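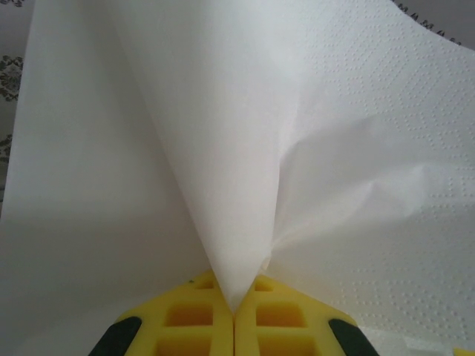 Teaching the Napkin Fold at Your Packing Bench

If you've come over from the gift counter at Grandthorpe, welcome, and please don't worry if you have never worked next to a pair of arms before. Most of us hadn't either until March, and we've had plenty of time since then to find out which habits help and which ones just make a long morning longer. This page walks you through getting the arms ready for napkins and small gifts, and it says a little about how your own job shifts once they're on the bench with you.

Step 1. Open the napkin yourself

Lay one napkin flat on the table and smooth it with the side of your hand. You want a single layer in the middle, and a little looseness is a good thing, so don't pull it tight like a bedsheet! The fingers need something to pinch. If you pick up two napkins stuck together (it happens all the time with a fresh pack), peel them apart before you start.

Step 2. Show the pinch

Use the hand controls to bring one arm down slowly over the paper, close the fingers gently, and lift. A soft cone is what you're after, with the fingers holding just the tip. Paper remembers every crease, so if the first try goes wrong, take a new napkin and keep the old one for wiping the bench.

Repeat the lift seven times, moving the napkin a little each time. People who came from hand packing tend to be wonderful at this part, because they already know how paper behaves, and that knowledge goes straight into what they show the arms.

Step 3. Set out the gifts

Once the napkins are going well, move on to the full table. Stand the gift bag in the middle with its handles up, and put the cups where an arm can come down on them from above. Fruit goes in the basket toward the back. Leave yourself enough open table to set something down in a hurry.

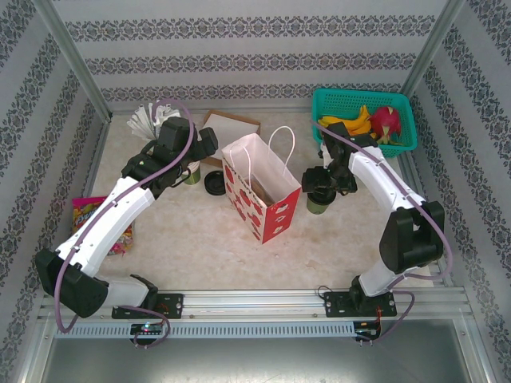 Take your time with the spacing, and run each arm through its reach once at low speed before you let both of them go together. Our saved routine for this table is number 61 in the Tunda menu. If you change the layout, save yours under a new number so the next shift finds 61 just as they expect it.

Step 4. Stay close and keep notes

Your day will feel different, I won't pretend otherwise. There's less bending and wrapping, and a good deal more watching, resetting and writing down. Some packers love it from the first hour and some miss having their hands busy, so we trade places every 2 hours, and everyone still does a stretch of hand wrapping. Please speak up if the watching makes you sleepy. It did me, and a short walk to the stockroom and back did wonders.

When you finish, park both arms, write the routine number in the log, and leave a fresh pack of napkins for whoever comes next.

Related pages
Parking the arms at the end of a shift
Hisance hand controls: first-day setup
Swapping places: how the Imhof bench does it
Order sheet 807: napkins, bags and ribbon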